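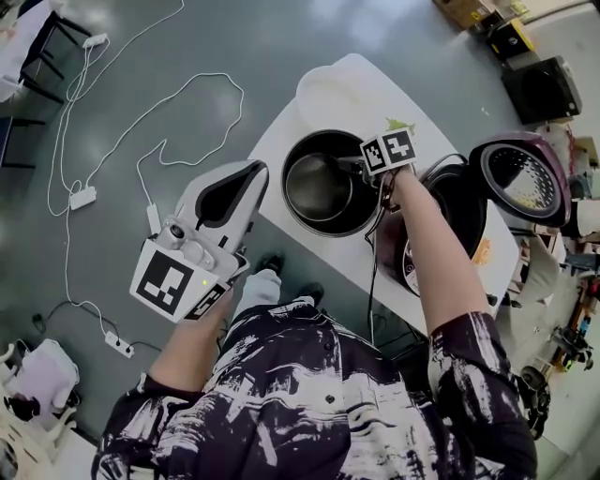 Milagros Ocampo 读完本章初稿后问，既然最后要控制的是夹爪，为什么还要单独用一章去讲标记块，直接从头部相机的图像里回归夹爪位姿不行吗？她的组里试过后一种做法，训练时误差很好看，换一张桌子就不行了。她建议把这件事写在前面，让学生先知道位姿从哪里来，再去读策略学习的部分。

第七章　手持夹爪示范中的位姿恢复

前一章讨论了遥操作。操作者通过主手或手柄驱动一台真实的机器人，关节角、末端位姿和夹爪开度都由控制器直接给出，记录下来就可以作为训练标签。代价是每条示范都要占用一台机器人，而且操作者的动作受到机器人速度和工作空间的限制。

本章讨论另一条路线：人手持夹爪直接完成任务，现场不需要机器人参与动作。夹爪的指部与机器人末端所装的指部同形，示范中的接触方式可以大体保留到执行阶段。缺少的是末端位姿。手持夹爪后面没有关节编码器，它在空间中的位置和朝向必须由别的手段测出来。测得不准，后面的模仿学习学到的就是一条不准的轨迹，网络再大也补不回来。

常见的测量手段有三类。第一类是外部动作捕捉，精度高，但要架设和标定多台相机，换一间屋子就要重来。第二类是在夹爪上装相机，用视觉惯性里程计估计自身运动，设备轻便，在纹理稀少的桌面上容易漂移，靠近锅、碗一类反光物体时也容易丢失特征。第三类是在夹爪上固定一个带基准标记的方块，由操作者头部的相机观测，从标记的角点解出方块位姿。三类手段可以合用。本章以第三类为主，第二类作为遮挡时的补充，动作捕捉只用来做精度对照。

本章的例子取自 Wolledthorpe 实验室的 Skollstead 任务集。任务集围绕一张小桌上的备餐动作展开，包括开合电饭煲、在锅和碗之间转移食材、摆放叶菜等。选择备餐任务有两点考虑：动作里双手配合多，两个末端的相对位姿很重要；锅沿、锅盖和前臂会频繁遮住标记，恢复算法的弱点容易暴露。

学完本章，读者应当能够写出从标记角点到末端位姿的完整变换链，能够判断一段轨迹中哪些帧可信，并能够设计一个简单的实验来检验位姿误差对策略成功率的影响。阅读前需要熟悉齐次变换、针孔相机模型和最小二乘，这些内容在第二章和第三章已经讲过。

7.1　坐标系与变换链

先约定记号。用 T_AB 表示坐标系 B 在坐标系 A 中的位姿，它是一个四阶齐次矩阵。若 p_B 是某点在 B 中的坐标，则它在 A 中的坐标为 p_A = T_AB p_B。本章用到的坐标系有五个。

W：桌面坐标系，原点取在桌面的一个角上，z 轴竖直向上。
H：头部相机坐标系，z 轴沿光轴向前。
C：标记块坐标系，原点取在方块中心。
G：夹爪坐标系，原点取在两指闭合时的指尖中点，z 轴沿指向。
R：机器人基座坐标系，只在执行阶段使用。

示范阶段要恢复的量是 T_WG，即夹爪相对桌面的位姿。它可以写成

T_WG = T_WH · T_HC · T_CG

右边三项的性质各不相同。T_CG 是机械量，方块装好以后不再变化，标定一次即可。T_HC 每一帧都要从图像中求解。T_WH 随操作者的头部运动而变，也要逐帧估计，但它依赖的是场景中静止的部分，与手的动作无关，可以用较长的时间窗来平滑。

初学者常犯的错误是把 T_WH 和 T_HC 的误差当成互相独立的量分别处理。两者来自同一幅图像，共用一套内参。如果内参中的畸变系数有偏差，标记在画面边缘时 T_HC 会偏，静止特征在画面边缘时 T_WH 也会偏，偏的方向往往相关。头部相机多用广角镜头，这一点更要留意。7.4 节会给出联合估计的写法，这里先把三项分开讲。

有时并不需要 T_WG。对双手任务，左右夹爪之间的相对位姿是

T_LR = (T_HL)^(-1) · T_HR

其中 L、R 暂时指左、右夹爪（与基座坐标系同名，仅在此式中这样用）。头部位姿 T_WH 在此式中被消去。只要两个标记块出现在同一幅图像里，相对位姿就可以直接算出，头部晃动没有影响。把转移食材的动作写成一手相对另一手的轨迹，标签会干净得多。Skollstead 任务集因此同时保存两种标签，训练时由使用者选择。

7.2　标记块的设计

单个平面标记有一个众所周知的问题。当标记在图像中较小，或者接近正对相机时，由四个角点求解位姿会得到两个局部极小值，重投影误差相差不大，法向却关于视线近似对称。只看一帧，很难判断哪一个是对的。连续帧之间若在两个解之间跳动，轨迹上会出现尖刺，经过滤波又变成一段缓慢的假转动，比尖刺更难发现。

把标记贴在方块的多个面上，可以在很大程度上消除这种歧义。两个相邻面同时可见时，可用的角点有八个，且不共面，位姿问题的条件数明显改善。操作者的手会转动，一个面转出视野时，相邻的面多半转了进来，跟踪的连续性也更好。

方块的尺寸是一个折中。方块大，标记的像素多，检测距离远；方块大也更容易碰到锅沿，重量加在腕部，操作者的动作会不自觉地变慢。Wolledthorpe 实验室前后做过几种尺寸，最后的选择以“伸进锅里时方块仍留在锅沿以上”为准。这个准则很粗，但比在纸上优化像素数有用。

面与面之间的几何关系必须已知。打印和粘贴都有误差，不能直接采用设计图上的数值。做法是拍摄方块在多种朝向下的图像，把各个面的位姿作为未知量，与每幅图像的方块位姿一起做光束法平差。固定其中一个面作为参考，其余面相对它的变换由平差给出。方块摔过以后要重新标定一次。

标记编号的分配也要事先规定。左右两个方块使用不重叠的编号，同一方块的各面编号也不能重复。这样检测器一旦读出编号，就知道是哪只手的哪个面，不需要再做数据关联。听起来是小事，Yolanda Mosquera 在整理早期数据时发现过左右方块贴了同一组编号的情况，那几天的双手数据只能放弃。

材料方面，标记表面应为哑光。室内顶灯在光面纸上会形成高光，正好落在标记的黑色区域时，二值化会把编码位读错。多数检测库带有汉明距离校验，读错时直接报告未检出，于是表现为莫名其妙的丢帧。

7.3　从角点到位姿

设标记块上第 i 个角点在 C 系中的坐标为 X_i，它在图像中的观测为 u_i。记投影函数为 π，内含内参和畸变，则单帧位姿由下式求得：

T_HC = argmin Σ ρ( || u_i − π(T · X_i) ||² )

求和取遍当前帧检测到的全部角点，ρ 是鲁棒核函数。角点数目很少，计算量不大，逐帧求解即可。

初值对结果有影响。建议按下面的次序取初值：上一帧有可信解时，用上一帧的解；没有时，若可见面不少于两个，用全部角点做一次线性求解；只有一个面可见时，把两个候选解都留下，等到后续帧出现第二个面时再回头裁决。最后一条意味着算法不是严格因果的。示范数据是离线处理的，允许看后面的帧，没有必要把自己限制在实时条件下。

鲁棒核的尺度应按角点的实际噪声来定。把方块静置在桌上拍一段，统计角点坐标的抖动，就得到噪声的下限。运动时还有模糊，噪声更大，而且沿运动方向拉长。严格的做法是给每个角点配一个协方差矩阵，简单的做法是把快速运动的帧整体降权。两种做法在备餐任务上差别不大，原因是抓取和放置的瞬间手速较低，最需要精度的地方恰好不模糊。

7.3.1　可信帧的判据

每一帧都能解出一个位姿，不等于每一帧都可以用。Skollstead 任务集采用的判据在实验室内部叫作 Kwok 判据，由三个条件组成。其一，重投影误差的均方根低于阈值。其二，解的协方差在夹爪 z 轴方向上的分量低于阈值。其三，与前后帧相比，角速度不超过人手能够达到的范围。三个条件同时满足，该帧标为可信。

第二个条件容易被忽略。重投影误差小只说明模型与观测吻合，不说明位姿被观测充分约束。标记离相机较远时，深度方向几乎是自由的，误差可以很小而深度错得很多。把协方差投影到夹爪坐标系中来检查，是因为不同方向的误差后果不同：沿指向的误差会使指尖戳到锅底或者悬在食材上方，横向误差在指宽以内时则往往可以容忍。

不可信的帧连成一段时，称为缺口。短缺口用插值填补，平移用三次样条，旋转在切空间中插值。长缺口由夹爪自带相机的里程计来填补，里程计只提供缺口内部的相对运动，两端仍与标记解对齐。缺口太长，或者缺口内发生了夹爪的开合，则整条示范弃用。开合意味着接触状态改变，此时的位姿是训练中权重最大的部分，不宜由推算得来。

一个实例可以说明数量级。任务集中有一条转移食材的示范，共 1,340 帧。右手方块在伸入锅内和越过左前臂时两次丢失，第一次较短，样条即可处理；第二次期间夹爪没有开合，由里程计填补，末端与标记解对齐后残差均匀分摊到缺口内。这条示范最终保留。

7.3.2　一手持夹爪、一手徒手的情形

并非所有动作都适合用夹爪示范。叶菜柔软，形状不定，用两指夹取时常常滑落或带起一串，操作者要反复尝试，得到的轨迹里充满了犹豫。任务集中为此加入了一类混合示范：一手仍持夹爪，另一手徒手操作。徒手一侧的标记方块改绑在手背上。

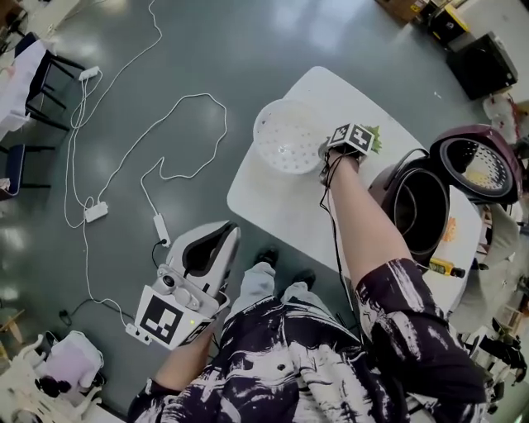

图 7.2　混合示范：左手持夹爪，右手徒手拿取叶菜，手背绑有标记块。

混合示范中，变换链的最后一项需要改写。持夹爪一侧仍用 T_CG。徒手一侧没有刚性的夹爪坐标系，方块与指尖之间隔着掌指关节，手指一弯，相对关系就变了。严格说来，手背方块只给出手掌的位姿。若要与机器人末端对应，需要再加一个手部模型，由图像估计拇指与食指的指尖位置，取两者中点作为等效的夹持点。记该点在方块系中的坐标为 q_t，下标 t 表示随时间变化，则等效末端的平移为

p_W = T_WH · T_HC · q_t

朝向则取手掌朝向乘以一个固定偏置。这个偏置是人为规定的，不同操作者的握法不同，规定得再细也会有残余差异。

徒手一侧的标签因此比持夹爪一侧粗。使用时有两种处理。一种是在损失函数中给徒手一侧较小的权重，让它主要起到粗略引导的作用。另一种是只用徒手一侧来学习任务层面的信息，例如先取哪一样、放到哪里，末端轨迹仍由纯夹爪示范提供。后一种处理更稳妥，但需要两类数据覆盖相同的任务。

绑带也会带来误差。手背的皮肤可以滑动，握拳与张开时方块会有小幅倾斜。每条示范开始时让操作者把手平放在桌面上停一下，用这一段来估计当前的安装偏差，结束时再做一次。前后两次的偏差相差过大时，说明中途绑带移位，该条示范标记为待查。

线缆的走向同样需要检查。腕部和夹爪上的线缆若绷紧，会给手一个额外的拉力，操作者会用力抵抗，手的姿态偏离自然状态。采集前应让操作者把手伸到工作空间最远处试一遍，确认线缆还有余量。

7.3.3　时间对齐

头部相机、夹爪相机和开度传感器各有各的时钟。位姿与开度之间若有时间差，标签就会说夹爪在到达物体之前或离开之后才闭合。人看回放时不一定注意得到，策略却会忠实地学到这个偏差。

对齐的方法是制造一个在各路信号中都能看到的事件。Wolledthorpe 实验室的做法是让操作者在开始时快速开合夹爪三次，开度曲线上出现三个峰，夹爪相机里也能看到指部的运动，两者互相关，取峰值对应的时延。头部相机与夹爪相机之间，则用角速度的模作互相关：一路来自标记位姿的差分，一路来自陀螺仪。角速度的模与坐标系的选择无关，所以在外参标定之前就可以做这一步。

时延并不总是常数。长时间采集时，各时钟之间会有漂移。较短的示范只估计一个常数即可；较长的示范应在开头和结尾各估计一次，中间按线性变化处理。

7.3.4　一个结果

前面各节的步骤究竟有多大作用，可以通过逐项去掉的办法来检验。实验室用一批备餐示范做了对照，共采集 519 条，按 7.3.1 节的规则弃用 99 条，其余 420 条用于训练。策略网络的结构、训练步数和随机种子在各组之间保持一致，执行时使用同一台 Viten 机械臂。每组在相同的初始摆放下执行，各组合计执行 800 次。

对照分为四组。甲组使用完整流程。乙组不做可信帧筛选，把全部 519 条直接用于训练，不可信的帧也保留原始解。丙组筛选数据，但不做时间对齐。丁组筛选数据也做对齐，但徒手一侧与持夹爪一侧的权重相同。

结果按任务类型来看更清楚。在只需要把物体放进敞口容器的任务上，四组的成功率接近，位姿上的小偏差被容器的开口吸收了。在需要夹取细小物体的任务上，丙组下降得最多，失败几乎都发生在闭合的时刻：夹爪到了位置，闭合却偏早或偏晚。乙组的数据更多，成绩却低于甲组，失败的样子是末端在物体上方做多余的小幅转动，与单面标记歧义造成的假转动形状相似。丁组在纯夹爪任务上与甲组没有可分辨的差别，在混合任务上略差。

从这个结果能得到的结论是有限的。四组只改变了标签的处理方式，任务集中在一张桌面上，操作者人数也不多。它说明在这样的条件下，时间对齐和可信帧筛选值得花功夫去做；它不能说明同样的次序在别的任务上也成立。例如在擦拭一类持续接触的任务中，开合很少发生，时间对齐的重要性多半会下降，而沿指向的位姿误差会变得更要紧。

还应注意，甲组与乙组的差别里混有两个因素：数据的质量和数据的数量。要把它们分开，需要再加一组，从 519 条中随机弃用同样数目的示范，不按判据筛选。实验室起初没有设这一组，后来在 March 的内部报告之后才补做，结果与乙组相近。设计消融实验时，这类数量匹配的对照组应当一开始就列进去。

7.4　联合估计

上一节把 T_WH 当作已知。实际处理时，头部位姿由场景中的静止特征求得，而操作者的双手常常占去画面的一大部分，桌面上可供利用的静止特征并不多。地面和远处的物体能提供较好的朝向约束，对平移的约束则较弱。把标记角点和静止特征放进同一个优化问题，在一个时间窗内同时求解头部轨迹和两只手的轨迹，可以让各项误差得到合理的分配。

设时间窗内共有 K 帧，待求的变量为每一帧的头部位姿，以及左右方块在该帧桌面坐标系中的位姿。目标函数由三部分组成：静止特征的重投影误差，标记角点的重投影误差，以及对手部加速度的惩罚。第三部分是一个先验，它的权重决定了轨迹的光滑程度。权重过大时，抓取瞬间的急停会被抹平；权重过小时，它在缺口中起不到约束作用。

确定这一权重时，先取一段没有遮挡的数据，人为挖去一部分标记观测，用不同的权重恢复，再与未挖去时的解比较。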